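Adding a Limited-Time Breakfast Item to Your Menu

Delholm Foodservice Guidance
Updated Apr 2, 2021

This page explains how an independent restaurant or small chain may plan, price and introduce a breakfast item that will be sold for a limited period. It is intended for owners and kitchen managers who already serve breakfast and hold the permits required to do so. Operators who are adding breakfast service for the first time should read our separate guide to extended hours before continuing.

Before You Begin

Gather your current breakfast menu, your most recent supplier price lists and the sales report for the same season last year. You will also need a copy of your allergen chart. If your point-of-sale system is managed by an outside company, ask how much notice is required to add a new button. Some providers need several business days.

Step 1. Review the ingredients you already stock

Limited-time items are easiest to manage when they share ingredients with the permanent menu. List every bread, protein, cheese and sauce used at any time of day, including lunch and dinner. Note which of these can be held safely during breakfast hours with the equipment you have.

An item should introduce no more than 2 new ingredients. Each additional ingredient requires storage space, a label, a place on the prep line and a plan for any quantity left over when the promotion ends. The Luvivdale Diner locations, for example, built their October biscuit sandwich on a chicken patty from the lunch menu and ordered only a pepper jelly and a larger biscuit.

Step 2. Write and test the recipe

Record the recipe by weight wherever possible. Include cooking times, holding times and the order of assembly. Have the sandwich or plate made by at least 4 employees from different shifts, using the written recipe alone. Differences among the finished items usually point to an instruction that needs to be rewritten.

Wrap or box each test item as it would be served to a carryout customer and taste it again after ten minutes. Syrups and soft cheeses should be checked with particular care, as they may soak into bread during this period.

Keep the test surface clear of equipment that is not part of the recipe, and sanitize it between rounds.
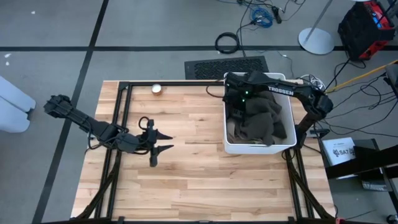
Step 3. Calculate the cost and set the price

Add the cost of every component, including packaging, condiments and cooking oil. Divide the total by your target food cost percentage to obtain a starting price. Compare that figure with similar items on your menu. A limited-time item priced far below a permanent one may draw sales away from it without increasing the average check.

If the item will be offered as part of a combination meal, calculate the meal separately. Coffee and potato sides have different margins, and a single discount applied to all meals can produce uneven results.

Step 4. Update allergen and nutrition information

Enter each new ingredient on the allergen chart before any sample is offered to the public. Check the supplier's label directly and keep a copy on file. Where a fryer or griddle is shared with another product, the chart should state this. Restaurants subject to menu labeling rules must also confirm whether the length of the promotion affects their obligations.

Step 5. Place the first order

Base the first order on 5 days of expected sales. Request a written confirmation of lead times and minimum quantities, and ask whether unopened cases may be returned. Operators who purchase through Rarkar Provisions or Nakajima Bakery Supply should submit the seasonal item form with the first order so that stock is reserved under the correct account.

Step 6. Train staff and prepare the counter

Post the assembly guide at the prep line and review it at the start of each shift during the first week. Counter and drive-through employees should be able to state the ingredients, the price, the hours of availability and the final date of sale. Remove outdated menu inserts on the morning of the launch.

Step 7. Monitor sales and close the promotion

Record units sold, units discarded and customer complaints daily. Reduce the standing order for new ingredients during the final 2 weeks and decide in advance how remaining stock will be used. When the promotion ends, disable the register button, remove all signs and restore the previous allergen chart.

File the recipe, cost sheet and sales record together. These documents will be required if the item is proposed for the permanent menu.

Related Guidance

Extended Breakfast Hours: Staffing and Equipment
Allergen Charts for Small Kitchens
Pricing Combination Meals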